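Print this page
E-mail this to a friend
Search this site Search Go

Open Sunday at the Kowalczyk vinegar works, Grelcombe

The Kowalczyk works opens to the public one Sunday in April, and this year I got a place on the first tour. Booking is by phone only. You park behind the fire station and walk down, and you smell the building well before you reach the gate.

Kerstin Stüber took our group. She runs the fermentation floor the rest of the year and did not use notes. She asked us to take off scarves and tie back hair, handed out paper caps, and led us in through the loading dock.

We started at the receiving end. Cider for the apple vinegar comes in by tanker from presses in the next county, already fermented dry. The works used to press its own apples, and the old pit is still there under a steel grate. These days it holds hoses. Stüber said the change was made before her time and that she would not want to go back, having seen pictures of the wasps.

The slow vinegar is made in a long, low room on the north side. There are 19 oak vats, each standing on brick piers, and the largest holds 3,000 gallons. The room is kept warm, and the air stings a little at first. You get used to it in a few minutes. Stüber opened a hatch on one vat and let us look in at the mother, a gray skin floating on the surface. One of the children asked if it was alive. She said yes, and that it does badly if you move it, so they draw from the bottom and top up through a pipe that ends below the skin.

A batch in this room takes most of a year. The tanks next door do the same job in a couple of days by pushing air through the liquid, and that is where the white vinegar is made. It is louder in there and there is less to look at. Most of what the company sells comes out of those tanks, with the oak room covering the bottles with the cork and the paper label.

The lab is one small room with a sink, a bench and a window onto the yard. Acidity is checked by titration, and we each got to do one, adding drops until the sample went pink. Mine went much too pink. The working log was open at batch 203, and Stüber showed us how a normal batch climbs and then levels off. She also showed us one that stalled over a cold weekend when the heating failed. They saved it by blending in a bucket from the neighboring vat and waiting.

Bottling does not run on Sundays, so we walked along the line while it was stopped. She explained the order of things: rinse, fill, cap, label, box. The labeler is a secondhand Estari and it is older than several of the staff. On a good shift they get 1,000 bottles an hour out of it. On damp days the labels curl and somebody has to stand there with a cloth.

The tasting was at the end, in the canteen. You get a sugar cube and a spoon, which sounded odd to me, but the cube soaks up the vinegar and you suck it through without burning your throat. I liked the two-year malt best. The cherry was popular with everyone else. I thought it was too sweet, and I would not know what to put it on. There was also bread, and a dish of pickled onions that went fast.

A few practical points. The floor in the oak room is uneven and there is a flight of iron stairs with open treads, so leave the heels at home. The tour takes an hour and a half with no place to sit until the canteen. Children are allowed but strollers have to stay at the gate. The shop takes cards. Prices are a little lower than in the stores, and you can bring your own jug for the malt.

I also stopped at the Wukari tea room on the way back up the hill. The soup was good – the scones had been sitting a while. They close at four and start stacking chairs well before that.

I took home one malt, one plain cider and a jar of the onions. The car smelled of vinegar until Tuesday.
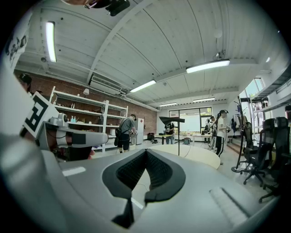 WANDA ESCOBEDO

Places on the autumn tour are booked through the works office in the same way. Ask for the early group if you want a quiet look at the oak room.

This site uses cookies. By continuing to browse you accept their use. OK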